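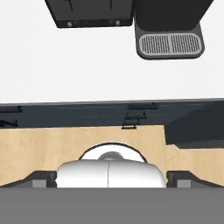 Picture: Urberg open day / Cutetti kitchen simulator

What does a robot see when it goes to work in a kitchen?

Mostly, it sees its own hand. Grown-ups who build robots call the hand a gripper. It has two dark fingers and a smooth white middle, and it gets in the way of everything, rather like your little brother at the window seat.

The kitchen is made by a computer. At the Urberg open day last August, visitors could watch the robot Cutetti practise in one. Over its fingers you can spot a coffee machine with a tray for drips. The robot does not drink coffee. It has never complained.

Why practise in a pretend kitchen? A pretend mug costs nothing when you drop it. Cutetti dropped 389 of them before the doors opened, and there was no sweeping up. Each visitor got 3 turns at choosing a job for it, and the queue was 50 people long, mostly parents.
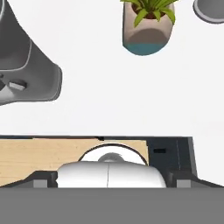 Cutetti's view of the worktop, with a potted plant at the back.

Plants are tricky. You know a leaf is soft — a robot has to be told. Squeeze too hard and you have salad.

Try it at home: hold a pencil in each fist, then pick up a sock using only the pencils. Give yourself 12 goes. If you manage it, the Ní Mhurchú Workshop would like to hear from you, and so would whoever owns the sock.

We use cookies to make this site work better. Accept all | Manage my choices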